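Objet : Re: [automates-maison] Ranger la cuisine, est-ce pour bientôt ?

Bonjour à tous,

Je réponds au message de la semaine passée, que je recopie en partie :

> Les vendeurs nous promettent une machine qui débarrasse la table.
> J'ai lu la brochure de Varier et je reste sceptique. Est-ce que
> quelqu'un a vu un bras faire une tâche de ménage simple, du début
> à la fin, sans une personne à côté ?

Sans personne à côté, non. J'ai passé un après-midi en août chez Pellmont, où l'on étudie le rangement de petits objets avec deux bras. La tâche paraît modeste : prendre des fruits factices sur une table et les mettre dans un bac.

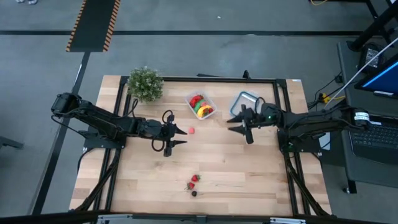 La table avec les deux bras, les fraises et la mûre devant, les deux bacs au fond.

On m'a donné le chiffre de 1 472 essais pour ce seul exercice, dont beaucoup sont conduits par un opérateur. Je n'ai pas demandé le taux de réussite et je le regrette un peu. Ce qui m'a frappé, c'est la lenteur : un enfant de sept ans finirait avant que le premier fruit soit levé.

La difficulté vient des formes. Une boule se laisse prendre assez facilement, mais une queue ou une feuille change tout – la pince ferme à côté, ou bien elle attrape deux pièces ensemble. Chez Troken, où j'ai travaillé à l'emballage, nous avions le même souci avec les sachets.
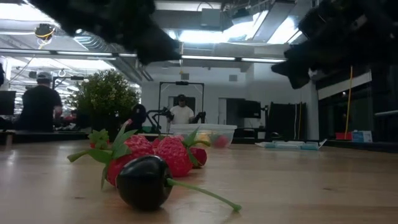 Cerise et fruits rouges vus de près, avec une tige et des feuilles.

Mon avis donc : pour un atelier avec des pièces toujours pareilles, oui, cela existe déjà. Pour une cuisine, il faut encore attendre, et je ne donnerais pas de date. Le logiciel Saraç, dont on a parlé ici au printemps, est peut-être plus avancé, mais je ne l'ai pas essayé.

Si quelqu'un de la liste l'utilise, je lirai son retour avec intérêt.

Cordialement,
un abonné de Pellmont-Sud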